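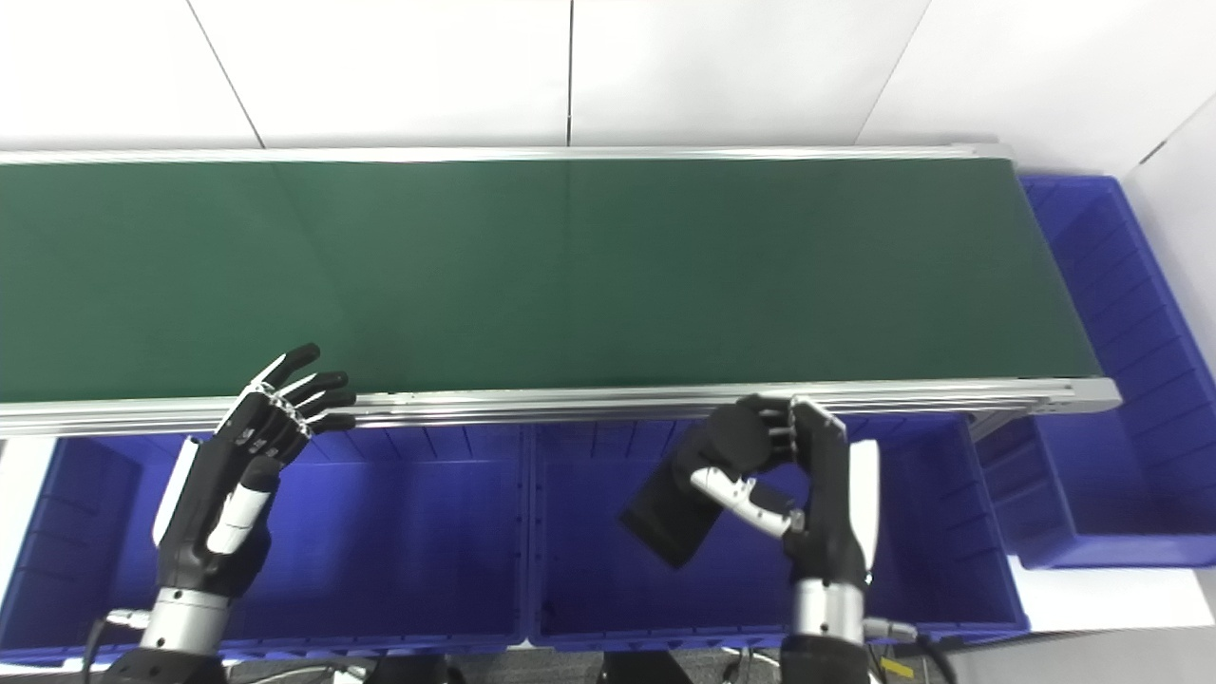
The Skineck Cure

Vichien Onsri had sold the town a tonic for baldness, a tonic for grief and, one wet January, a tonic for dogs that barked. All three tasted of aniseed. So when he set out his stall with a fourth bottle and said it would make a man remember where he'd left things, Hamidreza Akbari stood at the back with his arms folded.

"What's in it?"

"Herbs from Skineck."

"There aren't any herbs in Skineck. I've been. It's a car park and a chapel."

"Behind the chapel," said Vichien.

A woman paid for two. Hamidreza watched her drink one on the spot and pat her coat, frowning.

"Well?" he said.

"Give it a minute."

He gave it seven. She found a glove, but it was in her pocket, where gloves generally are. The crowd clapped anyway.

Hamidreza went home and wrote it all down for the Rocha paper, which wouldn't print it. Then he looked for his glasses. He looked under the bed, in the bread bin and twice on his own head.

At six he put his coat back on and walked down to the stall, taking the back lane.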